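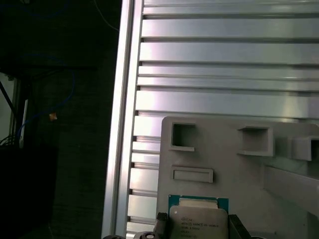
June, glue notes, late afternoon

Back on the hide glue for the Dreltcombe chair joints! Soaked the granules overnight (cold water, just enough to cover) and brought the pot up to 60 C. Rupert Schwaiger swears by going hotter, but his last batch smelled like a wet dog and let go on the first stretcher, so I'm staying put.

Open time was maybe 90 seconds with the window shut. Warming the tenons first helped a lot.

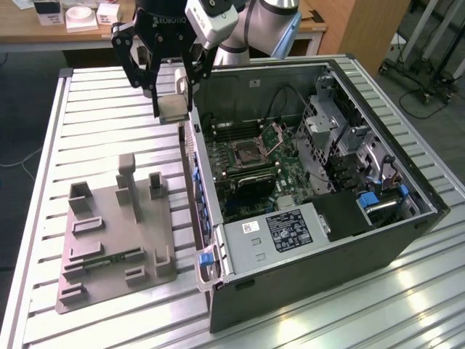 Still to do

- Try a pinch of urea in the next pot, see if I get longer to fiddle with the clamps
- Knock apart test joint 562 and look at the coverage
- Order more granules from Kourkoulas (the pale ones, the dark bag was gritty)
- Rupert: please bring back my small brush!

Recent entries
Shellac flakes, second try
Sharpening the Jatport spokeshave
Brolumov clamps, new pads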